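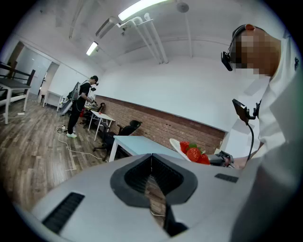

A hand-held gripper, with a second one in the hand of a person in a white shirt.

The upper house should lose the power to kill a money bill by sitting on it. I have held the opposite view for most of my working life, so the change needs setting out in order.

The founding text gives the chamber two functions. It may amend ordinary bills, and it may return a money bill once, with reasons. Nothing in the text gives it a veto over spending. The veto grew out of the timetable. A money bill must be passed in the session in which it is brought, the session ends in July, and the clause on return sets no limit on how long the chamber may take to write its reasons. A chamber that takes long enough has refused the bill without a vote.

The Stedulstead water bill went this way. It ran to 244 clauses, of which two were in dispute. The lower house passed it with time to spare. The upper house sent it to a select panel, the panel asked for papers, the papers came to 922 pages, and the session closed before the panel had met to consider them. No member had to put a name to the outcome. The district of Margaritis, which had 3404 households waiting on the new main, was told that the bill had lapsed. "Lapsed" is a word with no subject, and I think that is why it is used.

Defenders of the practice make one argument worth answering. Anathi Botha put it best in her Pritar lecture: delay is the only tool a revising chamber has against a majority in a hurry, and a tool need not be written down to be lawful. The second half I accept. Much of our practice is custom and works well enough. But custom fills gaps where the text is silent, and on money bills the text speaks. It says once, and with reasons. A delay without reasons meets neither condition.

The remedy is short. Add to the clause on return a limit of 30 sitting days, after which the bill goes forward as passed. The Dilteo assembly has a rule of this form for supply, and its upper chamber still sends bills back. It simply does so in writing, under the name of the member who moved it.

There remains the question of who would pass such a change, as it needs the consent of both houses. I would expect the upper house to refer it to a panel. For that reason it should be brought in the first week of a session, as a bill of one clause, and with the papers already attached.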